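工作台 B:台面与线缆记录

今天做两件事:确认浅色台面清理后能不能直接用,再把那根黑色细线的走法定下来。

台面。先用干布擦一遍,再用 Farkow 的中性清洁剂兑水 1:45 擦第二遍,静置 14 分钟后收干。用手背从左到右摸过,没有发涩的地方。之前试过 Sullano 的免洗型,干后留一层薄膜,胶带贴不牢,不再用。墙与台面的交线处容易积灰,擦的时候布要折成窄条,沿缝单向走,不要来回蹭。

照度。台面中央读数 2290 lx,比二月那次高,原因是灯罩换过。四角没有逐点测,只看了左后角,差别不大,暂不调灯。

线缆。黑色细线,外皮偏硬,从盘上放下来以后自己会弯回去。不固定时,弧顶离开台面,往中间拱,再折回下面。
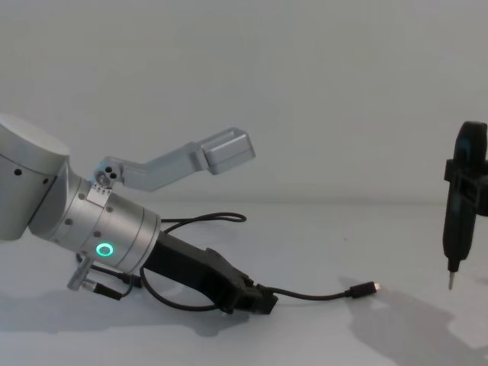
图一 黑色细线的松环,背景为浅色墙面

松环这一段暂时不扎。试过在弧顶加一道魔术贴,根部受力变大,转弯变尖,拆掉了。弯曲半径不要小于线径的十倍,再紧的话外皮会发白。Firouzeh Abbasi 建议换 Jullix 的软皮线,样品还没到,到了以后按同样的走法再放一遍,只比较回弹。

接头那一端留长一些。余量按约 200 毫米算,够转一个弯再平放到台面上。余量太短时接头会翘起来,插拔要用另一只手压着线,不方便。

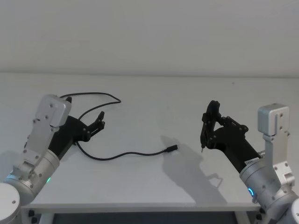
本页最后修改:2018年11月3日

黑色小接头平放在靠近台面中央的位置,朝右,线从后侧绕弧过来,前面一段弯得比较缓。这个放法可以接受,暂作基准。需要注意的是线直接搁在台面上,擦台面之前先把线提起来,不要连线一起擦,清洁剂容易顺着线皮进接头。

标签。Kovačević 的热缩标签套不上这个接头,只能套在线上,离接头三指宽。套管加热时热风枪不要对着台面,上次在旁边的台子上烤出过一块黄斑,擦不掉。

未完成:
左后角的灰还要再处理一次,那里布伸不进去,改用软毛刷。
线皮有没有扭转没查。查法是沿线身画一条细白线,放平以后看白线转到哪一面。白色记号笔在二号抽屉。
清洁剂剩半瓶,下单时注意要中性的,编号和免洗型只差末位。

补一句:基准走法只对这根线有效,换线以后要重放,弧的位置不要照抄。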